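Is marble really "frozen in time"?

You've probably heard somebody say that marble is a picture of the ancient past, frozen in stone. It sounds lovely. Should you believe it? Only partly.

What we know

Marble starts out as limestone, and a lot of limestone is made of bits of shell and old sea creatures. When limestone gets buried deep underground, it is squeezed and heated. It doesn't melt — it stays solid the whole time — but its crystals grow and lock together. So most of the shells get wiped out. Not very frozen, is it?

What about the veins?

Veins are often minerals that filled cracks in the rock. Other colours come from bits of clay or iron. Some people claim they can tell a stone's age by counting its veins. Ask them how. Veins aren't like tree rings, and a stone with 12 of them isn't older than a stone with 2. 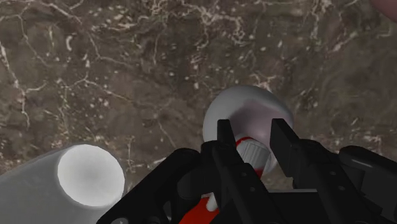
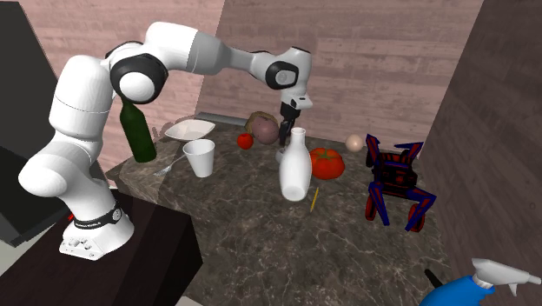
Is it even marble?

Be suspicious! Plenty of benchtops only look like marble. A pattern can be printed, or drawn on a computer. Rosalind Whitlock, who runs the rock club in Sutter, tells her members to look for a patch that repeats exactly. Real stone doesn't copy itself. If you find twins, somebody has probably used the same pattern twice.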